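Last updated: Tuesday, May 6, 2025

STATION C
by Arben Radonjić

The handover document for Station C had nine headings, and Comfort Ackah had filled in seven of them by the end of her shift. The two that remained were "Known exceptions" and "Operator knowledge not captured elsewhere." She had left them for last on purpose.

Pesitz handled confidential waste for offices that did not want to handle it themselves. Bins came in lined and tagged. Someone put stray paper into the bin, checked the liner, pulled it, tied it, weighed it and logged it. For six years the someone had been Comfort on days and Yaw Baidoo on nights. The target was 500 liners a shift across the whole floor, and it had been met on most shifts.

The Hokard cell had arrived in September. It was a pair of arms on a rail with a wooden top between them, and its first task was the smallest part of the job: pick up a strip of paper, put it in the bin, leave the liner where it was.
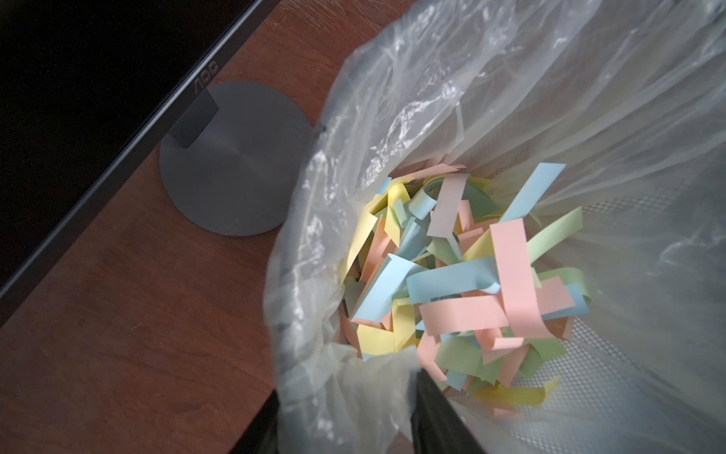

The liner was the difficult item. A person settles a liner without looking at it. The hand feels where the plastic has slack and takes up the slack. The cell had no such feeling and had to be shown, and the showing was done by Comfort, who drove the arms by hand through the motion while the software recorded joint positions. Kurniawati Santoso from engineering sat next to her and marked each run as accepted or rejected.

"Reject," Kurniawati said, the first afternoon.

"Why?"

"You paused."

"I was deciding."

"It will learn the pause."

Comfort ran it again without deciding. Accepted. She noted the run number in her own book, which no procedure required. The last number in the book was 873. She had stopped keeping it after that, though the runs went on until they were over 2000.

Yaw refused to train the cell. He was not rude about it. He told Kobina Nartey, the floor manager, that his contract said operator and that he would operate. Kobina wrote this down and moved him to the tying bench, where the light was poor and the stools were too low. Yaw raised the stool with two offcuts of board and said nothing further on the subject.

The plan, as Kobina presented it, had 3 stages. In the first, the cell would do strips while a person did liners. In the second, the cell would do both and a person would watch. The slide for the third stage showed the floor from above with the benches removed. He moved on from it quickly and asked for questions. Yaw asked who would watch on nights. Kobina said that was being scoped. 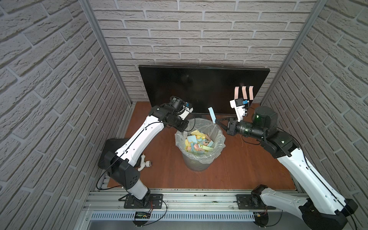 By spring Comfort's job had a new title, cell attendant, at the same grade. She cleared faults. She wiped lenses. She learned that an amber light meant the cell was waiting for her and that a red one meant it was waiting for Kurniawati. Her hands hurt less than they had in years - she mentioned this to the nurse and it was entered as an improvement. She also found that she was tired at the end of a shift in a way she could not locate. Watching used something up. At the bench she had been able to think about dinner.

The exceptions took most of her attention. Strips clung to the liner and hung there. Strips went over the rim. Fibers collected on the wood and had to be brushed off. Each of these had a code in the Atinga log, and each code had a field for minutes lost. There was no field for what she had done about it, so she typed it in the field for minutes and the system returned an error. After a while she typed only the minutes.

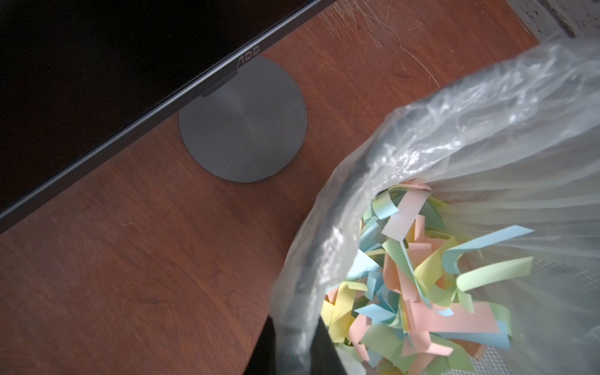 Station C, wrist view, with the bin beside the monitor.

On the evening of the handover Yaw came in early and read over her shoulder.

"Nine headings," he said.

"It's the Gasent template."

"What goes under the last one?"

She had a draft. It said that a liner from the blue rolls should be opened from the left. It said that a bin should be turned a little if the wire showed through tight on one side, as the plastic would tear there when pulled. It said that thin strips should be given time to fall. She read it to him.

"The last one is wrong," Yaw said. "You push them down with the back of your hand."

"It doesn't have a back of the hand."

He thought about that. Then he pulled over a stool, a proper one, from the next station, and sat.

"Put it in anyway," he said. "Somebody's going to be covering when it's down."

She typed it in. Under "Known exceptions" she wrote the codes, in order, with the minutes. The light on the cell went amber. They both looked at it, and Yaw, who was not on shift for another ten minutes, got up.

Contact the editors | © 2025 Arben Radonjić | Back to top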